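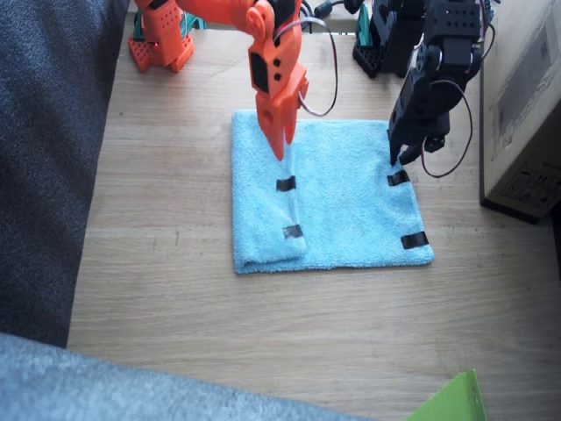
读者留言说,自己那套双臂折到一半,黑的那只手指压着布不动,过一会儿整条胳膊软下来砸在桌上,控制程序里却没有任何报警,重启后又能正常走完一遍,想问是不是电源的问题。

首页 工坊 厨房 洗衣与织物 桌面设备 旧文 留言

阅读时间:16 分钟

留言里的现象,多数时候和电源关系不大,要先查堵转。我们自己的台子上也出过同样的事,时间是二月里一个星期五的下午,做的活也一样,两只小型机械臂折一条浅蓝色毛巾。当时没有人受伤,坏了一只腕部舵机,夹指尖端磨损,桌面多了一道压痕。下面按处理顺序写,先写停机,再写查因,最后写恢复。各人手上的型号不同,参数以自己设备的说明书为准,本文给出的数值只对我们这一套有效。

一、故障经过

任务分两段。第一段,左侧的橙色臂和右侧的黑色臂各自捏住毛巾的一角,往中间带,形成第一道折。第二段,两臂松开,换位置,把折好的一边压平。出问题的是第二段。

压平动作里,夹指要向下走到一个固定高度。这个高度是在单层布上示教出来的。第一折完成以后,有一部分布变成双层,同一个高度对应的下压量就变大了。毛绒布有弹性,前几遍看不出区别,夹指压进绒里,电流略高,程序照走。连续运行以后舵机升温,可用扭矩下降,位置误差迟迟收不回来,控制器继续加电流,最后触发舵机内部的过载保护。

过载保护触发后,那一只舵机卸力,其余关节仍在出力。外观上就是手臂先僵住,再突然塌下去。塌下去的一瞬间夹指还夹着布,毛巾被带走一截,另一只臂夹着的那一角被扯住,它的腕部也跟着过载。第二只臂的舵机就是这样坏的。

程序没有报警,原因在读取环节。我们用的那版 Cleden 控制程序只在启动时查询一次舵机状态字,运行中只读位置。舵机已经卸力,程序仍然收到位置回传,于是按正常情况往下发指令。重启后状态字清零,舵机温度也降了,所以又能走完一遍。留言里的“重启后正常”与这个过程吻合。

二、停机次序

1. 按断电开关。开关要装在人手能够到、手臂够不到的位置。我们的在桌子前侧下方。软件里的停止按钮只算备用手段。

2. 断电之前,如果手臂还悬在空中,先用一只手从下方托住前臂,另一只手再去断电。小型臂断电后没有抱闸,会直接落下。托的位置选在肘与腕之间的壳体上,避开夹指,避开关节缝。

3. 人单独在场又来不及托的,直接断电,让它落。布和夹指都可以换。

4. 断电后等 3 分钟再碰舵机外壳。堵转过的舵机外壳很烫,打印件在它周围也会变软,这时候掰动关节,安装孔会被拉成椭圆。

5. 夹着的布不要硬拽。先松开夹爪,从传动侧慢慢转开,再把布从夹指尖上顺着绒的方向退出来。毛圈布硬拽会抽丝,抽出来的长圈下一次必定挂到夹指。

6. 在原位做记号,记下每个关节大致停在什么姿态,布停在什么位置。这一步常被省掉。手臂一搬动,查因就少了一半依据。

两只臂共用一路电源的,断电会同时落下。两只臂分开供电的,要确认断的是哪一路。我们后来把两路的总开关合在一起,分开关只在调试时用。

三、先查机械

底座。底座靠桌沿夹固定的,检查夹子有没有移位。方法是用铅笔沿底板边缘在桌面上画一条细线,每次开机前看线。堵转时反作用力传到底座,夹子会沿桌沿滑动,滑一点点,夹指在远端的偏差就很明显。夹子的橡胶垫沾了灰或油会打滑,用湿布擦净,晾干后再上。夹紧时用手拧到位即可,上工具容易把打印底板压裂。

底板。带网格孔的打印底板,看孔与孔之间的窄筋有没有发白。发白说明受过超出弹性的弯曲,可以继续用一段时间,但要换到备件清单的前面。已经有裂缝的当天换。

关节螺丝。逐个试,不要凭手感判断“应该没松”。舵盘中心螺丝松了以后,空载看不出来,带布一拉就会有回差。回差会被误认为是示教不准,于是有人去改程序,改完更乱。先紧螺丝,再动程序。

夹指。取下来对着光看尖端。尖的夹指扎进绒里抓得牢,磨损也快。尖端磨圆以后抓不住布,操作的人往往会把夹紧力加大,或者把下探高度再压低,这两种做法都会把舵机往堵转推。夹指属于耗材,我们按 400 次抓取换一副,不论看起来是否还能用。

夹指与桌面的间隙。关掉毛巾这一层,只留桌面,让夹指走到最低点,在尖端下面塞一张名片。名片能抽动,并且有轻微阻力,高度就合适。抽不动,说明高度低了。抽动时毫无阻力,带布时抓取会偏浅。每副夹指换上去都要重做一次,打印件之间有差异。

四、再查线缆

线缆引起的故障与堵转很像,都是走着走着停住。区别在于线缆故障常常发生在固定姿态,把手臂转回来又恢复。

夹爪旁边的细线要留余量,但余量不能垂到夹指以下。垂得太低,折布时线会落在布上,被下一次夹取一起夹住。我们见过夹爪把自己的信号线夹出印子,外皮没破,里面的线芯断了一部分,时通时断,查了很久。

留余量的做法:把腕部转到两个极限位置,各停一次,取线最紧的那个位置,在此基础上再放一指宽,然后在前臂中段用扎带固定。扎带不要勒在关节上,尾巴剪平,剪口朝外。扎带尾巴留长了会挂毛巾。

两只底座之间的线束,盘好放在桌子后侧。盘的时候圈要松,不打死结。接头不要放在手臂会扫过的范围内。插头自重会把接口往下坠,可以用一小段胶带把插头后面的线贴在桌面上卸力。Arneck 那种带锁扣的接头好一些,普通接头用久了弹片会松,摸着插紧了,轻轻一晃就掉线。

查线时通电但不使能舵机,用手缓慢带动手臂走完整个工作范围,另一个人盯着状态回读。哪个姿态掉线,就在那个姿态附近找。没有第二个人,可以让程序把掉线时刻连同关节位置写进日志。

五、毛巾与标记

洗衣房的同事关心这一节,写得细一些。

选布。练习和调试用薄厚均匀的毛巾。带缎档、绣花、厚包边的先不用。毛巾要洗过再用,新毛巾表面有整理剂,发滑,夹取高度示教出来以后,一洗就不对了。柔顺剂同理,同一批练习用的毛巾统一不加。

水洗标。水洗标凸在边外,夹指容易夹住标而没有夹住布。夹住标也能提起一角,看上去成功,一带就脱手。毛巾摆放时让标的朝向固定,夹取点避开标。也可以把标剪掉,从根部平剪,留下的毛茬用打火机处理的做法不推荐,化纤会结硬粒,硬粒会磨夹指。

胶带。深色胶带贴在浅色布上,作为位置参照。我们的布局用 6 条,两条短边各 3 条,上、中、下。贴的时候布要平铺,手掌压过一遍再贴。胶带贴在绒面上附着力差,洗之前必须揭掉,揭的时候按住布慢慢揭,不要一把扯。边角翘起的胶带立即换,翘起的部分会粘到夹指上,夹爪张开后布不脱落,程序以为已经放手,手臂抬起时把整条毛巾带离桌面。这也是一种会连带引起过载的情况。

胶带不要正好贴在夹取点上。贴了胶带的地方表面滑,又比周围硬,夹指下去会打偏。我们的夹取点与胶带边缘之间留 40 毫米,折过以后看重叠位置,若上层的夹取点正好落在下层胶带上,挪夹取点,胶带不动。

胶带宽窄不一没有影响,人眼看的是位置。用视觉识别的另当别论,要裁成一样大小,并且避免反光。阳光斜照时,黑色胶带的光面会发灰,识别程序会漏掉。把帘子拉上,或者改用哑光的布基胶带。
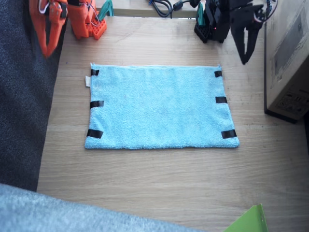
布的初始位置也要管。每一遍开始之前,四角展平,长边与桌子前沿平行,用手从中间向两侧抹一遍。角上翘起的绒头不必处理,整个角卷起来的要按平。初始位置偏了,第一折就会斜,第二段压平时双层与单层的分界线移到夹指正下方,下压量忽大忽小,舵机的电流曲线就会出现尖峰。我们回看星期五那天的记录,出事前的几遍都有这种尖峰,当时没有人看曲线。

记录曲线用不着专门的仪器。多数总线舵机能回读电流或负载,把它和位置一起存下来即可。采样不必快,能看出每个动作的高点就够用。看的时候挑同一个动作横向比较,高点逐遍爬升就该停下来。

六、改高度

查清楚原因以后,处理办法其实只有一条主线:不让夹指在双层布上走单层布的高度。

做法一,分段示教。单层段和双层段各存一个最低高度。双层段的高度这样定:折好布,夹指慢速下降,听到舵机声音变化就停,往上退一小步,存下。退多少由布的厚度决定,换布要重做。

做法二,限电流。给压平动作单独设一个电流上限,到上限就认为已经接触,停止下探。这种做法对布的厚薄变化不敏感,缺点是舵机电流回读有延迟,下探速度必须放慢。我们采用的是这一种,同时保留做法一的高度作为下限。

做法三,改夹指。在夹指后面加一段弹性件,让它能退让。Chowdary 的软夹指套件属于这一类,装上去以后压平变得柔和,但捏布角的准确度下降,尤其是薄布。我们试过,拆下来放进了抽屉,折厚浴巾时再拿出来用。

三种做法都不要靠加大舵机扭矩来代替。换更大的舵机,堵转时力更大,先坏的会换成底座或者打印臂。

另外,压平动作本身可以换个方式。原来是夹指竖直往下压,现在改成夹指微张,斜着接触布面,沿折边方向拖一下。竖直分力小了,折边反而更平整。拖动方向要顺着折边,横着拖会把已经折好的一层推起来,在折边处鼓成一道圆棱。

七、改程序

以下几项是改完之后的清单,给自己写控制脚本的人参考。

每个控制周期都读状态字,至少隔几个周期读一次。读到过载标志,立即停止下发新目标,两只臂一起停。只停出错的那一只,另一只仍会拉布。

读不到数据,按出错处理。有的库在读取超时后会返回上一次的值,看起来一切正常。要在日志里把超时单独记一行。

位置误差设上限。目标位置与实际位置之差,持续超过阈值一段时间,判为堵转。阈值不能太小,手臂带布时本来就有误差。我们先让它空跑和带布各跑一遍,取带布时的最大误差再放宽一些。

停下之后的动作要想清楚。直接卸力,手臂会塌。保持当前位置,堵转的舵机会继续发热。我们的处理是,先把目标位置改为当前实际位置,这样误差归零,电流随即下降,手臂停在原处;随后张开夹爪,再慢速抬起。抬起过程中若再次报错,就原地保持,蜂鸣提示,由人去托住再断电。

温度。舵机能回读温度的,设两个限值,低的一档提示,高的一档停机。停机以后要等温度回到低档以下再允许启动,不然使用的人会反复按启动。我们的程序曾经没有这一条,反复按启动的事确实发生过。

双臂的先后次序。两臂同时夹着一块布时,任何一只单独大幅移动都不允许。脚本里用一个共享的标记表示“对方正夹着”,标记在位时,本侧的速度上限自动降低,超出布长的目标直接拒绝。

八、台面与周围

桌面。浅色木纹桌面反光不重,用着还可以,缺点是软。夹指压过会留点。在工作区铺一层薄垫能保护桌面,但垫子会让名片测试的结果改变,铺了垫就按垫面重测。

光线。靠窗的桌子,一天里亮处会移动。人眼操作影响不大。摄像头操作时,亮处的布面细节会被冲掉,折边看不清。调试固定在同一个时段,或者干脆用人工灯。

桌边物件。纸箱、文件夹、备用布这些东西放在工作范围外侧,并且每次放同一处。手臂的工作范围用美纹纸在桌面贴出来,比记在脑子里可靠。软的东西尤其要当心,垂到桌上的布角被夹爪带进去一次,后面的处理与毛巾被带走一样麻烦。

沙发和椅子靠着桌子的,运行时不要坐人。坐着的人肩膀和脸的高度,正好在手臂侧向摆动的高度附近。小型臂力气不大,夹指是尖的。

人的手。运行中不伸手扶布。布歪了,让它歪,停下以后再摆。绝大部分夹手的小伤都出在“顺手扶一下”。需要频繁扶布,说明初始摆放或夹取点有问题,回到第五节。

袖口、围裙带、挂绳,运行前收好。长头发扎起来。戴线手套操作不可取,手套被夹住后手抽不出来。

儿童与宠物。无人看管时断电,并把插头拔下来。单靠软件休眠不算断电。
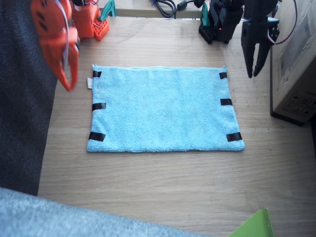 Hondell 家务工坊 / 桌面设备组

九、恢复运行

换完件、改完程序以后,不要一上来就跑全流程。按下面的步骤来,每一步没有通过,就不进下一步。

空跑,不放布。两臂单独走,再一起走。听声音,齿轮有规律的咔嗒声说明换上的舵机与舵盘没有对正。看夹指最低点与桌面的间隙,做名片测试。

放布,只做接近和离开,夹爪不闭合。夹指停在布角上方,看横向位置是否对准。橙色臂对左上角,黑色臂对右上角。偏差在这一步改,改示教点,不要改底座。

闭合、提起、放下,不折。提起高度低一些,能看到布角离开桌面就行。放下后看布有没有被拖偏。夹爪张开后布角应当自然落下,粘住的检查夹指上有没有胶带残胶。残胶用酒精棉擦,打印件先在不显眼处试一下。

单臂折,另一臂停在高处。然后换另一臂。单臂折出来的边会斜,这属于正常,这一步只看电流。

双臂折第一道,慢速。曲线存下来,作为以后比对的基准。

加上压平动作。用手背贴近腕部舵机外壳试温,不接触夹指。每隔几遍停一次。

连续运行。连续运行期间必须有人在场,手边就是断电开关。我们恢复那天只连续跑了上午,下午停机等数据看完,隔天再跑。

恢复步骤做完以后,把旧的示教文件改名存档,不要覆盖,也不要留在程序默认读取的目录里。曾经有一次换了新脚本,读进来的还是旧高度,夹指下去直接顶桌面。

十、换舵机的几点

拆之前拍照,或者在舵盘与壳体上用记号笔画一条对齐线。

新舵机先单独接上,改好编号,再装到臂上。总线上两个舵机编号相同,读回来的数据会互相冲突,表现为位置乱跳,非常像电机坏了。

装舵盘前让舵机回到中位。装歪一个齿,整个关节的行程偏到一边,另一边提前撞到限位,撞限位也是堵转。

螺丝进打印件的,先倒着转,感觉到螺丝落进原来的牙里,再正着拧。直接正拧会攻出新牙,几次之后孔就滑了。滑了的孔可以埋铜螺母,也可以点一滴胶再拧,后者只能算临时办法。

换下来的旧舵机不要和备件放在一起。贴上标签,写清楚是过载坏的还是齿轮坏的。齿轮坏的可以换齿轮组,过载坏的多半是电机或驱动部分,拆解以后留外壳和输出轴做备件。

十一、日常检查表

可以抄下来贴在桌边。

开机前:看底座铅笔线;摸桌沿夹;看夹指尖;看夹爪边的线有没有垂下来;清出工作范围;试断电开关。

运行中:有人在场;手不进范围;听声音;看电流高点;出现烧焦味立即断电。

收工后:手臂放到支撑姿态再断电;揭下毛巾上翘边的胶带;毛巾抖去线头;擦夹指;线束复位;在本子上写一行,今天跑了什么,有没有异常。

每周:紧一遍关节螺丝;查底板窄筋;清理舵机散热缝里的绒毛。毛圈布掉绒比想象中多,绒毛堵在缝里,散热变差,与堵转叠在一起,升温更快。清理用软毛刷,不用压缩空气对着轴吹,会把绒毛吹进齿轮箱。

十二、回到留言

按现有描述,建议先做三件事。把黑色那只臂压布时的高度在双层布上重新定一次。查控制脚本在运行中有没有读状态字。用手背试一下腕部舵机在塌下来之前的温度。

电源也可以顺带排除。堵转瞬间两只臂都在取大电流,电源余量不够时电压会被拉低,低压同样会让舵机卸力。判断方法是看两只臂是否同时软下来。只有一只软,先按过载查;同时软,再查电源和接线端子。端子发黄、发脆、有压痕的,剪掉重压。

如果改完高度以后仍会塌,请把电流曲线、舵机型号和塌下来时的姿态一起写在留言里。只写“又不动了”没有办法判断。

补充一条来信里常见的误解:把过载保护关掉,塌臂的现象会消失。保护关掉以后,舵机会一直顶到绕组烧毁,外壳温度足以让打印件变形,旁边就是一条干毛巾。这个选项在设置界面里能找到,请保持打开。

联系我们:请使用页内留言 | © Hondell 家务工坊 保留所有权利 | 返回顶部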